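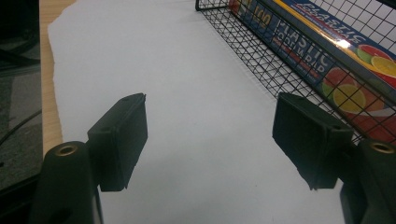
Questions I get about my letter-writing club

How does the club work?
You sign up, I match you with a pen pal, and the two of you write at least one real paper letter a month. I'm Shirley Thibodeau and I do the matching myself from my kitchen in Stustbridge. We have 438 members right now, which still makes me a little dizzy!

How do you pick my pen pal?
I read your sign-up form and go with my gut. If you both love bad mystery novels or keep chickens, you'll probably end up together. I don't match by age unless you ask me to.

What does it cost?
It's $14 a year, plus your own stamps. The fee pays for the website and the printed address list I mail out every August.

My handwriting is terrible. Can I type?
Sure, go ahead and type. Most people like at least a signature in ink, and a scribbled P.S. is always nice.

What paper should I use?
Anything that takes ink without bleeding through. I write on plain printer paper half the time (the fancy stuff makes me freeze up). If you use a fountain pen, try a scrap first.

My pen pal hasn't written back. What now?
Give it six weeks, then email me. Mail gets lost, people move, babies arrive. I'll check in with them, and if they've gone quiet for good I'll find you somebody new.

Can I write to someone overseas?
Yes! We have 57 members outside the US. Just tick the box on the form, and ask at the post office about postage before you mail anything thick.

Can I have more than one pen pal?
Up to three. Dong-hyun Yoon talked me into raising it from two, and he has answered every letter so far - sometimes with eight pages.

Is my address shared?
Only members get the list, and you can leave yourself off it. Your pen pal will need your address either way, but a PO box is fine.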